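Table Lead, Sorting and Stacking (two openings)
Yazdani Kitchen Goods, Florno plant

We make plastic bowls. We have made them for long enough that most of us see them with our eyes shut. Until last spring, every bowl that left Florno was picked up, looked over, stacked and boxed by a person. Now a good share of the stacking is done by a line called the Cerkik, which is fast, never asks for a day off, and cannot tell a scuffed rim from the reflection of a ceiling light.

So we are hiring people again. Management describes this as "phase two."

The job has changed and the ad should say so. The old stackers did the same motion all shift and went home with sore wrists. The new table leads do less lifting and more deciding. You will check mixed colors by hand, nest the sets the Cerkik sends back, and write down why it sent them back. Your notes go to Zandard, the firm that supplies the line's software, and every so often one of your complaints comes back as an update. Some of our people enjoy this very much. Others miss the radio, which used to be audible. 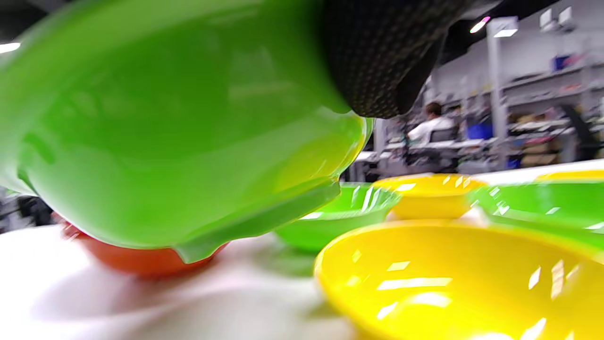
FLORNO, December

Green over red-orange is a fair sample of the handwork. Gloves with a grip surface are supplied, and you will want them, as glossy plastic has its own ideas about where it is going.

What the work involves:

Hand-nesting and inspecting bowls at the sorting tables
Clearing the line when it stops, and restarting it without calling it names over the intercom
Training on the Cerkik for 5 weeks, paid at the full rate
Taking a turn at the desk, where the returns log is kept

What we ask for: steady hands, decent color vision, and a willingness to tell an engineer that something is wrong while he is explaining that it isn't. Factory experience helps. A degree does not hurt, but it will not stack anything.

What we offer: day shift, a signing payment of $700, health coverage from the first month, and a written promise that no table lead will be let go on account of the line during the first 100 weeks. The stackers who were here before the Cerkik asked for that promise and got it. You may ask them what it took. They will tell you at length.

To apply, write half a page about a job you have done with your hands and leave it at the front office, attention Ognjen Radulović. He reads all of them himself. The software that used to read them kept rejecting the welders.

Interviews are held on the floor, start at 2 p.m., and include a turn at the table. Closed shoes, please.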